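Sillby says the Rilto fingers are "self-centering," and I bought a pair for $349 mostly to find out what they meant by that. The old Pyo fingers were ugly but I knew where they slipped.

Swapping them over took most of an evening. The bolts are fine. The wrist camera had to be calibrated again, and the instructions for that part are four lines long and wrong in the second one.

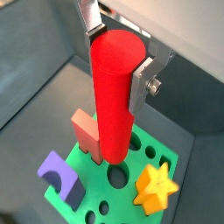

I gave each set five tries per shape with the same script and the same closing force. Cylinders went well with both. I'm not ready to credit the metal for that, as a cylinder is about the kindest thing you can hand a gripper. The star is where I expected a difference, and I got four good grabs from the Rilto and four from the Pyo.

Nikau McAlister wrote to say I should raise the force before judging. Maybe. I'd still like to see the test Sillby ran. The Ivdale controller goes on next, same script.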